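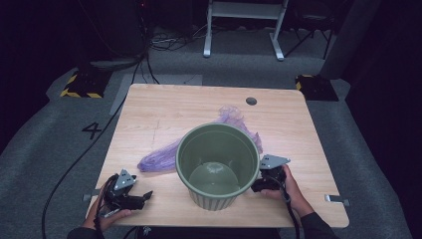
Order the spare finger pads with the grippers, Aishwarya Varghese advises, as a separate order in December took her 16 days.

2.3 Budgeting for a hand-held pair

1. Price grippers in pairs. Bag and bin tasks need both hands.
2. Allow 700 per station for the table, clamps and cables.
3. Add 200 a year for pads and screws.
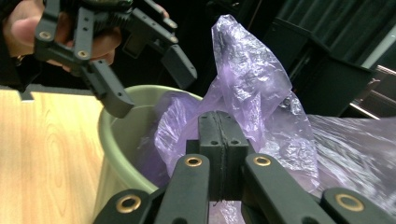
4. Put 15 per cent aside for repairs.

Note: bin liners come out of the consumables budget.

Caution: do not order cables until the table position is fixed.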